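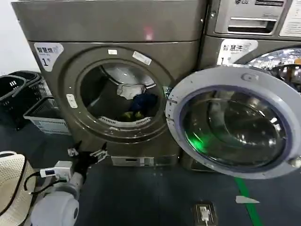 FOR RELEASE, February 12, 2026. Ornlow, which runs the shared laundry room at the Susevness residence, is ending its "smart dry" promise. From today the word "smart" will not appear in our price list, our lease packets or our lobby posters. The labels on the machines stay where they are, so residents will go on seeing 智慧烘 on the dryer and 智慧洗 on the washer beside it, both marked number one. We would ask them to read those as names.

We made the promise in November. It said that residents could load the dryer, press a button and come back to dry clothes, whatever was in the load. We took that wording from a sales sheet and should have tested it first. When we did, we ran 200 loads over 10 weeks and wrote down how each one came out. In 47 of them at least one item was still damp at the end of the cycle. Most of those were mixed loads, with thick cotton and thin shirts in together. We do not know how much of this is the machine and how much is the way people fill it, and we distrust anyone who claims to know from a test this size.

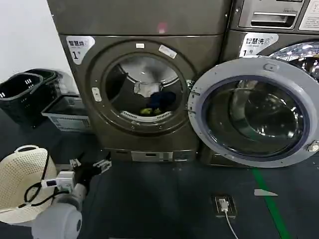 Morikawa, the firm that services the machines, disagrees with part of this. Its written reply says that 47 damp loads is a fair result for a shared room, that a lint strip left uncleaned will slow any dryer, and that Ornlow should have put up cleaning instructions before it put up posters. We accept the point about the instructions. We do not accept that damp towels are a fair result at full price.

**What changes**

- A resident whose load comes out damp may run a second cycle at no charge. Ask at the front desk.
- The lint strip at the lip of the drum will be cleaned 4 times a day by staff. Residents are still asked to wipe it after use.
- Clothes left in a drum will no longer be moved to the folding table by staff. Too many items went missing that way.
- Prices stay the same for now.

Stostova, our sister building, will keep its current posters until its own test is done. We have doubts about those posters too.

The full load sheet, including the entries we could not read, can be requested from the Ornlow office at Susevness. No interviews are planned.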